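Ticket: Isham kitchen sim, right arm stops short on can pick
Opened by: Neusa Lopes
Assigned to: Washington Brandão
Opened: June 2022
Status: open, workaround in place

Neusa: Since the Drukex controller update, the right arm halts on the can pick with "target lost". It stops above the counter with the gripper open and stays there until the episode times out. It failed on 5 of 6 runs this morning. The left arm homes normally. Same kitchen layout as the Fusudville tests, with the microwave at the back of the counter. 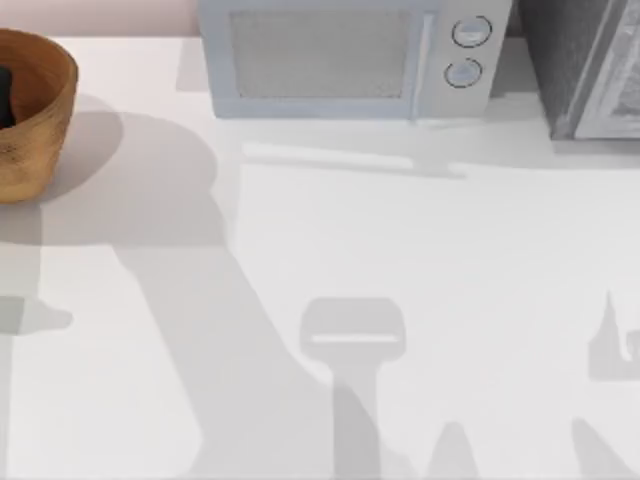

Does the fault clear after a restart?
Only for the first run. The second run after a restart stops with the same message.

Washington: I went through the logs. The target pose is fine at reset, then jumps as soon as the arm starts down. The segmentation mask grows at the same moment. I think the detector is taking the arm's shadow as part of the can – the update turned shadows on by default and the detector was trained in February without them.

Neusa: Can you check against the overhead view? The can is out in the open in this one, with a gripper shadow just below it.

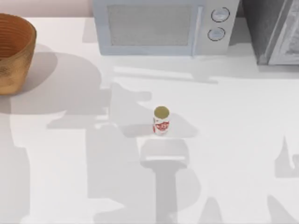 Is it safe to run this policy on the real arm in the meantime?
Keep it off the hardware until the ticket is closed. A jump in target pose could send the arm into the counter.

Washington: Turned shadows off in the scene config and ran 6 more. All 6 finished. Figueiredo build has the same default, so change it there too. Retraining with shadows on is queued, around 1,000 episodes. Leaving this open until it's done.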